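4. Setting up your exhibit display in Flevard

Right, so you've got Flevard installed and your case folder loaded (if you haven't, go back to section 3, I'll wait). This part covers getting a document up on the courtroom screen so the jury can read the bit you're asking about. I've used it through a good few trials now, mostly at the Ollstead court building, and these are the settings I'd start any newcomer on.

You'll need your laptop, the Quiambao display box, the long cable and your exhibit list in its final order. Do all of it the afternoon before if the clerk will let you in. I like a Sunday evening for the loading and numbering at home, with a pot of tea and no phone calls!

4.1 Connecting to the screen

1. Switch the display box on first and wait for the light on the front to go steady.
2. Plug the cable into the box, then into the laptop.
3. Open Flevard and choose Courtroom from the top menu.
4. Pick Two Screens. You'll see your notes and the jury will see only the exhibit.
5. Press Blank. The jury screen should go black.

Caution: never start with the jury screen live. An exhibit that hasn't been admitted yet mustn't be seen by jurors, even for a second, and you'll have a very cross judge on your hands if it is. Leave it on Blank until you've got your ruling.

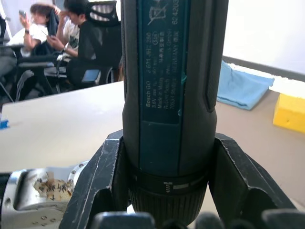
Bosch GO screwdriver, with the rating label running up the body.

4.2 Loading and numbering exhibits

6. Click Add, then choose the folder. Flevard takes up to 1000 pages in one go, so split anything bigger (my last contract bundle was 1009 pages, wouldn't you know it).
7. Give each exhibit the number on your list. Type it in yourself, as the automatic numbering goes by file name and will happily put exhibit 40 ahead of exhibit 5.
8. Open each one and check that every page is the right way up.

Note: scanned pages look best at 315 in the Sharpness box. Go lower and the small print goes furry on a big screen.

4.3 Making a call-out

A call-out is the enlarged strip that pops up over the page. It's what you want when a witness has said one thing and their own letter says another.

9. Find the page and drag a box round the words. Keep it to two or three lines.
10. Click Enlarge, then Highlight if you want the yellow band.
11. Save it with a name you'll recognise under pressure. I use the witness's initials and the page number.
12. Repeat for every passage in your cross-examination outline, and write the call-out name in the margin of your paper notes.

Caution: include enough of the sentence to be fair. If you trim off a "not" or an "unless", the other side will be on their feet, and quite right too.

4.4 Showing it to the witness

13. Ask your question and get a clear answer first.
14. Give the exhibit number out loud for the record.
15. Press Show, then stop talking and let everyone read it.
16. Press Blank when you've moved on. Jurors will keep reading whatever you leave up there.

Note: if you're using the Fandimetti remote, the big button is Show and the small one is Blank. Mine went to sleep after a long lunch once, so I give it a click before the jury comes back in.

Keep a full paper set under the table as well. Printing settings are in section 5.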